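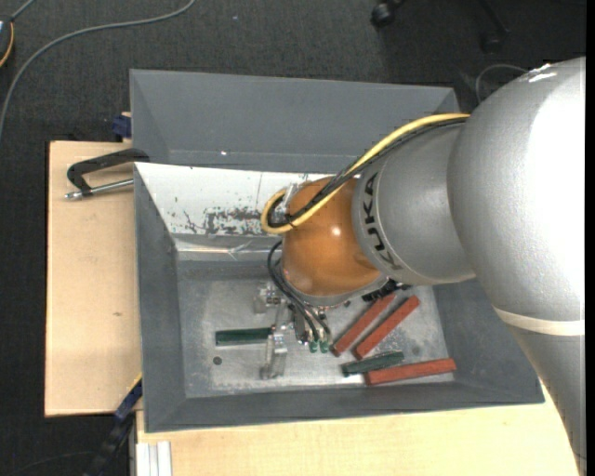
Agnes Menzies trouve que pour des blocs de construction, un bac gris à fond plat vaut mieux qu'une caisse profonde, et je suis plutôt de son avis depuis que j'ai essayé les deux. Il me reste à choisir le modèle. Les blocs sont rectangulaires, j'en ai 70, et le plan de travail est en bois clair, assez tendre. Faut-il mettre quelque chose sous le bac ? Et vous les rangez par couleur ou en vrac ?
Kieran Cronin
Publié le 13 déc. 2019

Toivo Rantala
Du feutre autocollant sous les quatre coins, 8 mm d'épaisseur, ça suffit. Un bac en métal posé directement finit par marquer le bois tendre, surtout si on le fait glisser quand il est plein. Pour les blocs, je les couche à plat sur une seule couche et je laisse un peu de place entre les groupes, sinon on n'arrive plus à les prendre par les côtés. Je ne trie pas par couleur. Avec 70 pièces il te faudra deux bacs, ou un seul si tu acceptes d'empiler.

Tadhg Buckley
Les miens viennent de chez Zustoren, 20 euros pièce, rien à redire.

Damián Lagos
D'accord pour le feutre, mais à refaire tous les ans, le mien s'est décollé en juin. Par contre je trie par couleur, les vert foncé d'un côté, le reste de l'autre. On voit tout de suite ce qui manque. Mesure ton plan de travail avant de commander, les rebords prennent de la place.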